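Washing a backpack with a coated lining

I have a 30-liter day pack, nylon outside with a thin coated lining, and it smells of old gym clothes. The care label has worn off. I don't want to strip the coating. Can it go in a front loader, or is that asking for trouble?

Szu-yu Chu
January 15, 2023

Faustino Villalobos

Hand wash. Machine agitation flexes the coating along the folds, and that is where it cracks first. I repaired bags at a shop in Hirham and most peeling linings that came in had been through a washer.

Fill a tub with lukewarm water and a small amount of mild soap. No softener, no bleach. Empty every pocket, turn the bag inside out as far as it will go, and work the lining with a soft sponge.

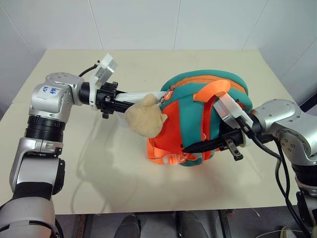

Straps and back panel hold most of the sweat, so give those a second pass with a soft brush. Rinse until the water runs clear. Leftover soap attracts dirt and the smell returns within weeks.

Hang it upside down in shade with all zippers open. Mine takes two days in January. Do not store it until the foam in the straps is dry all the way through — squeeze it in a paper towel to check.

If the lining already feels sticky, the coating is breaking down and washing will not fix it. Rub a hidden spot with a damp white cloth. Flakes on the cloth mean it is finished.
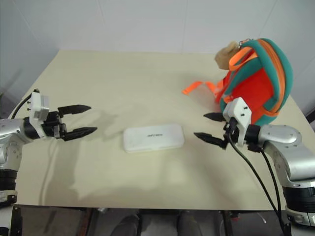
Ynyr Hopkin

I machine wash mine, cold, gentle, inside a pillowcase. Parri pack, four years old, no problems yet.

Elin Bowen

Depends on the frame. If there is a sheet or a stay in the back panel, take it out before washing by either method. For the smell alone, try an enzyme cleaner on the lining first, left on for as long as the bottle says, then rinsed. Avoid vinegar on metal zippers.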